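Sorting software at Fleltow: notes from the open lab
Posted by Cor Boersma, February 11, 2018
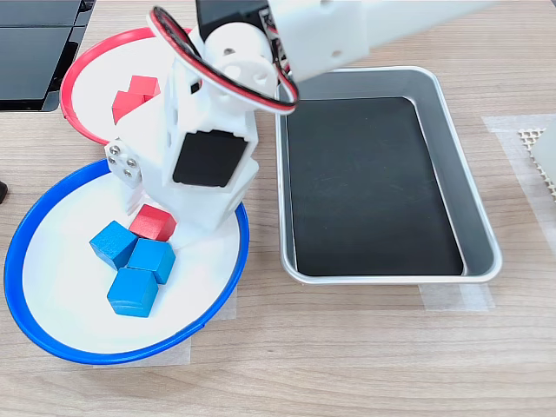 The sorting bench at Fleltow, with the gripper over the blue-rimmed bowl.

I went up to Fleltow with Barbara Pawlak because the invitation promised "colour sorting without task code". We have heard that before, most recently at Multambridge, where the task code had simply been moved into a very long settings file.

The arm is a small white 3D-printed thing and nobody there made any claims for it, so I shan't either. What they wanted to show us was the software. Miłosz Nowakowski wrote most of the control side and took us through it on a screen for longer than we spent at the bench. A policy trained on 112 recorded runs takes in the pictures and puts out joint targets. There is no planner. If the arm is heading for the side of the tray, nothing in the code knows what a tray is.

The job is red cubes to the red bowl, blue cubes to the blue one. At the point I took my photo there was a red cube in the blue bowl along with three blue ones, right under the gripper. I asked how the software would know that was wrong. It wouldn't, as there is no check on the result at all. Success is marked by a person afterwards, and the figure of 51 good runs on the handout came from that.

Out of how many? The handout didn't say. Miłosz thought 60-odd and promised to look it up.

I also asked what happens if you shift the bowls. Both the blue bowl and the tray have tape by them, and I'd have liked to see a run with everything moved a hand's width. That is planned for April.

The logging tool was the best part of the visit. You can scrub through any run and see commanded and measured joint angles side by side, and Barbara has asked for a copy. I would install that tomorrow. The policy I'd leave at Fleltow for now.

Usulcombe is next on our list.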